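Du scotch bleu sur la table

Billet d'humeur, lundi 14 mai

Je vais me faire des ennemis mais tant pis. Les sets de table, il faut arrêter. Les ronds en raphia, les rectangles en vinyle qui gondolent, ceux en liège qui boivent la sauce et la gardent jusqu'à Noël. J'en ai jeté 13 ce week-end. Treize ! Pour une table où on mange à quatre les bons jours.

Ce qui m'a décidé : le tiroir. Celui des sets, donc, qui ne fermait plus. On force, on coince un coin, on peste, on laisse entrouvert et on se cogne la hanche dedans pendant deux ans. Tout ça pour protéger un plateau qu'on a payé pour le voir. Une nappe je comprends encore, une nappe ça se lave à 60 et on n'en parle plus. Mais le set individuel, ce petit tapis qui glisse dès qu'on coupe sa viande, qui colle à l'avant-bras en juillet... non.

Alors du scotch. Du scotch de peintre, bleu, posé à même la table, en lignes. Chacun sa case et l'assiette dedans. Je sais de quoi ça a l'air. Un chantier. Ma belle-soeur a demandé quand on repeignait.

Je défends la chose quand même. D'abord ça tient. Ensuite une assiette dans une case c'est une assiette qui a une place, et à la maison les places c'est la guerre depuis 9 ans. Celui qui s'étale, celui qui pousse le plat du coude, celle qui lit en mangeant et dont le livre grignote le voisin. Deux bandes dans un sens, deux dans l'autre, et on sait où on habite. Le pain va où il peut, le sel aussi. 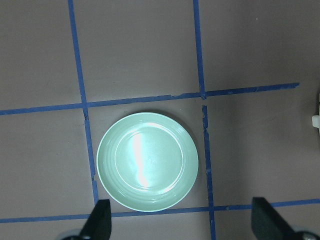

Une assiette vert menthe, une case. Le bord gauche frôle la ligne.

Et c'est de travers, oui. J'ai tout fait à l'oeil, déchiré à la main, appuyé avec le pouce. On m'a conseillé le mètre, l'équerre, et même un guide de pose de chez Clodden, vendu je ne sais combien pour tirer des traits droits. Sur une table de cuisine ! On ne carrele pas une piscine. Une ligne un peu penchée, au bout de trois repas plus personne ne la regarde, et le jour où on en a marre on tire dessus et voilà.

Tirer dessus, justement. L'objection sérieuse c'est celle-là, je l'ai reçue par mail, par la voisine, par à peu près tout le monde : et le plateau ? Vrai que je n'irais pas coller ça sur un bois ciré de grand-mère, ni laisser trois mois en plein soleil. Essayez sous le rebord, un petit bout, une nuit. Sur du mat chez moi rien à signaler pour l'instant. On verra.

L'autre objection, c'est que c'est moche. Là je réponds que le moche est du côté du catalogue. J'ai feuilleté le dernier Kakdale en attendant chez le dentiste, page après page de tables « habillées » : chemin, sous-assiette, set, serviette nouée dans un anneau en forme de feuille. Où est-ce qu'on mange, là-dedans ? Une assiette menthe toute simple, bien vernie, avec son large rebord, sur un plateau gris un peu mauve, ça se suffit. Le bleu autour, on s'y fait. J'irais jusqu'à dire que les deux couleurs s'entendent mais là on va m'accuser de mauvaise foi.

Au fond ce qui m'agace c'est l'idée qu'il faudrait un objet pour tout. Une envie d'ordre à table, hop, un accessoire à acheter, à ranger, à laver à part parce que surtout pas au lave-vaisselle. Un rouleau de scotch, on l'a déjà. Il traîne dans la caisse à outils depuis la chambre du petit, à moitié entamé, avec le bout introuvable qu'il faut gratter à l'ongle.

Reste la question des éponges. Ça accroche un peu aux bords, les miettes aussi s'y mettent, et il faut passer dans le sens de la bande, pas en travers. Je refais les bouts abimés quand ça me prend. Le dimanche en général, avant le café.

Les sets sont dans un sac près de la porte. Si quelqu'un en veut, servez-vous, sinon ça part à la recyclerie jeudi.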